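Projektbericht: Greifen und Ablegen im Badezimmer
Wahlpflichtkurs Robotik, Gruppe 3 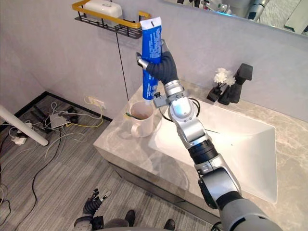
Yaryna Mykhailiuk

Unsere Gruppe bestand aus Ivan Semeniuk, Thảo Trương und mir. Die Aufgabe hieß »Tube in den Becher«: Der Roboter soll eine Zahnpastatube am Waschtisch greifen, über den Becher führen und hineinstellen. Die Steuerung läuft über Skulix, die Auswertung haben wir selbst in Python geschrieben.

Zuerst haben wir festgelegt, was als gelungen zählt. Die Tube muss mit der Kappe nach unten im Becher stehen, und der Becher darf dabei nicht umfallen. Die Zahnbürste, die schon im Becher steckt, darf verschoben werden, aber nicht herausfallen.

Die rechte Hand fasst die Tube in der Mitte. Weiter oben am flachen Ende hat der Griff bei uns nicht gehalten, die Tube drehte sich weg. Ivan hat deshalb die Griffhöhe fest eingetragen. Den Weg der Hand haben wir über das Waschbecken gelegt, dort steht nichts im Weg. Die linke Hand wird nicht gebraucht und bleibt unten.

Insgesamt haben wir 70 Durchläufe gemacht, in 12 davon ist die Tube neben dem Becher gelandet. Fast alle diese Fehler stammen vom ersten Nachmittag. Thảo hat danach die Kopfkamera neu kalibriert. Schwierig blieb der Spiegel. Er zeigt Teile des Roboters und eine helle Lichtquelle, und die Objekterkennung hat dort mehrmals eine zweite Hand gemeldet. Wir haben den Bereich in der Software ausgeblendet.

Für die Auswertung haben wir 435 Einzelbilder von Hand beschriftet. Das hat länger gedauert als geplant, und die Beschriftungen von Ivan und mir mussten am Ende noch angeglichen werden (er hatte die Kappe immer extra markiert).

Offen ist noch das Herausnehmen der Tube. Damit fangen wir im November an.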